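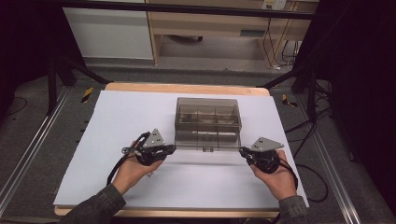 Subject: Re: Barreto paired hand grippers – anyone tried the trial kit?

On the list, Plikport support desk wrote:

> We are looking at the Barreto kit for our small-parts bench. It is two hand-held grippers, the cables, the recording software and a month of their "task review" service. The quote came in at 4,000 for the pair. The sales page says an operator can record 200 usable demonstrations in a shift with no robot in the room, and that the recordings carry over to "most two-arm cells." Has anybody here put it on real work? We mostly handle plastic boxes and trays with dividers in them.

We've had a trial pair at the Noswood shop since June, so I can give you part of an answer. I'd hold off on signing.

The hardware is fine. The grippers are small, people get used to them in an afternoon, and the metal plate on top has a pattern of holes, so you can bolt your own stuff on. My complaint there is the cables. They hang off both hands, and on long reaches our people spend half their attention keeping them off the part. Ask Barreto if there is a shorter set. I asked twice and got a brochure.

Boxes with dividers are close to what we do. The job we picked was squeezing an open-top clear plastic box from both ends, lifting it and setting it down square. With your own hands you'd do it without thinking. With the grippers you have to bring both sides in together, or the box slides toward whichever hand is late. See-through plastic made it worse for us – the review service kept flagging good takes as "object not found," and then wanted us to pay to have them looked at again. Put something loose in the box and it rolls, and you start over.

On the 200 figure: our best shift was 80 that I would call usable, on one task, with one box, on a plain white board. I don't doubt somebody at Barreto got to 200. I'd like to know what they were picking up. When I asked for the task list behind the number they said it was "representative."

As for carrying over to most two-arm cells, we own one kind of cell, the Busomlow, and it took 4 rounds of changes to the export before it would load a file at all. The motions it played back were okay on the approach and poor on the squeeze. I wouldn't let it near a full tray yet. Maybe that's our cell. Barreto says so. Busomlow says the opposite.

If you do go ahead:

- get the trial extended before it starts, a month is too short
- send them your own clear boxes and ask for their recordings back, raw
- have them write down which cells they have loaded files on
- find out what the review service costs after the first month (our quote had it in a footnote)

I'm keeping our pair until the trial runs out and will post again if the next export is any better. If anyone has used these on cardboard or solid-color bins I'd be curious – my guess is it goes a lot smoother.

– Noswood, bench automation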